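Semcombe Household Water Group
Media release
August 25, 2020

BENCHTOP WATER FILTER CLAIMS DON'T HOLD UP, SAYS SEMCOMBE GROUP

Group calls for plain labelling after reading the fine print on three popular jug and tap filters

The Semcombe Household Water Group has today released Hard to Swallow, a report on the promises made for home water filters sold in the Semcombe district. It finds that most of the claims printed on the boxes are either too vague to check or rest on testing that buyers are not allowed to see.

The report looks at three products widely stocked in local shops and online: the Trultier jug, the Jakab tap attachment and the Birnar under-sink system. The group asked each maker for the evidence behind its advertising. One sent a brochure. One sent a summary with the methods section removed. The third said its results were commercially sensitive, and then used a figure from those same results in a catalogue that arrived in letterboxes a fortnight later.

"We went in prepared to be persuaded," the group said. "Filters can do useful things. If you don't like the taste of chlorine, a carbon filter will probably take the edge off it, and that's a perfectly good reason to own one. What we can't find is any support for the much bigger things being said about energy, skin, sleep and something called cellular hydration."

The district's supply is treated town water. Households pay for it to be made safe to drink before it gets anywhere near a kitchen, and the report found no maker willing to say which problem with that water its filter had been bought to solve.

What the boxes say

The Trultier jug is advertised as removing "up to 99 per cent of impurities". The group asked which impurities, at what starting level, and after how many litres through the cartridge. The reply stated that the figure "reflects performance under ideal conditions". The conditions were not described.

"Up to" is doing a lot of work there. A filter that takes out 99 per cent of one substance on its first day and next to nothing of the rest would still fit the wording. So would a filter that manages it once.

The Jakab tap attachment makes its case with a colour chart. Unfiltered water is shown as a yellowish square and filtered water as a blue one. Asked what the colours measured, the company said they were "illustrative". The chart has no scale and no units, and the packaging gives no hint that it is decoration.

The Birnar system is the dearest of the three and the most ambitious. Its brochure says the water comes out "restructured" by passing over mineral beads. The group could find no explanation of what structure the water had before, what it has afterwards, or how long it keeps it once it is in a kettle. Birnar's response to a written question on this point was to offer a demonstration in the home.

Home demonstrations get a chapter of their own in the report. Several residents described a salesperson putting two metal probes into a glass of tap water and running a current through it until the water turned brown. The brown is largely iron from the probes. Do the same thing in water with very few dissolved minerals and not much happens, which makes for an impressive show but tells the householder nothing about whether the tap water was safe to drink. Calcium and magnesium are minerals too, and people pay extra for them in bottles.

What it costs

The report follows the money past the checkout. The advertised price of the Birnar system does not include fitting, the first change of cartridge or the annual service needed to keep the warranty alive. With all of those added, one Semcombe household that kept its receipts had spent $1648 by the end of its second year.

Cartridges are where the cheaper products catch up. The Trultier jug is often discounted heavily, sometimes to less than the price of its own refills. Replacement cartridges were $48 a pack at the shops the group visited, and the indicator light that tells owners to buy another runs on a timer. It does not measure the water, or how much of it has gone through. A household that goes away for a month comes home to a light telling it to change a cartridge that has done nothing.

The group also takes issue with the savings calculators on all three websites. Each compares the filter with buying bottled water every day for every member of the family. None compares it with turning on the tap. By that method the purchase of almost anything can be called a saving, provided you first imagine the customer was about to buy something worse.

Who says so

Customer reviews were treated with caution. The Jakab site promotes "3000 happy homes" but the group could not learn whether that meant surveys returned, units sold or people who had simply not complained. Reviews on the site can be sorted by date and by star rating, although there was nothing lower than four stars to sort.

A logo on the Birnar brochure looks very like a certification mark. It was designed by the company. The text beside it says the product is "tested to standard" and does not name a standard, and the group's request for a certificate number has gone unanswered since it was first sent.

"There is a difference between being tested and passing," the group said. "There's also a difference between a whole filter being certified and one plastic part being certified as safe to touch drinking water. We'd like people to ask which one they're being told about, and to ask for it in writing."

The report does not say that filters are useless. Some households have good reasons to treat their water, including those on tanks or bores and those with old plumbing. The group's advice for them is to get the water tested first by an accredited laboratory with nothing to sell, and to choose a product certified for whatever the test turns up. A filter bought for taste should not be relied on for anything else.

It also notes that a neglected filter can leave a household worse off. A damp cartridge left well past its date is a decent place for bacteria to grow, and by then it may have stopped removing the chlorine at one end while giving them a home at the other. Only one of the three instruction booklets mentions this, on its second-last page.

The cheap alternatives

Hard to Swallow includes a short section on what households can do about taste without spending much. Its suggestions are modest:

Run the cold tap for a little while first thing in the morning, and put that water on the garden or the pot plants.

Fill a clean bottle or jug from the cold tap and leave it in the fridge overnight. Where free chlorine is used, a good deal of the smell will fade, and cold water tastes better to most people anyway. 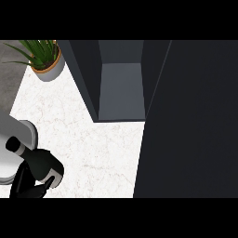 Wash the bottle properly between fills, lid included. A good share of the "funny taste" complaints the group heard went away after this.

Unscrew the aerator at the end of the tap and rinse out the grit. Do this a couple of times a year.

Ring the water supplier if the taste or colour changes suddenly. They would much sooner hear about it, and the call costs less than a cartridge.

What the group wants

The report makes 16 recommendations. Most concern labelling. The group wants any percentage on a box to be tied to a named substance and a stated number of litres, and it wants the full yearly running cost printed as prominently as the shelf price. It is asking for the probe demonstration to be dropped from sales visits altogether.

It has also asked retailers in the district to stop shelving filters under signs that use the word "pure". Two have agreed to look at their signage. The group will believe that when it sees it.

All three makers were sent the findings before publication. Trultier said it "stands behind its product". Jakab said its packaging was being refreshed, but did not say whether the colour chart would stay. Birnar again offered a home demonstration.

A follow-up check of shelves and websites is planned for September. Any wording that has changed will be listed on the group's website beside the original, and so will any that hasn't.

Getting the report

Hard to Swallow is free to download from the Semcombe Household Water Group website. Printed copies are available on request for the cost of postage. Residents who have sat through a home demonstration and were left with paperwork are invited to send in copies, with personal details blacked out.

The group accepts no money or products from filter makers, bottlers or water suppliers. The three filters examined were bought at full price from ordinary shops.

Media enquiries: Semcombe Household Water Group, through the contact form on the group's website. Interviews can be arranged by phone or video - please allow one working day.

ENDS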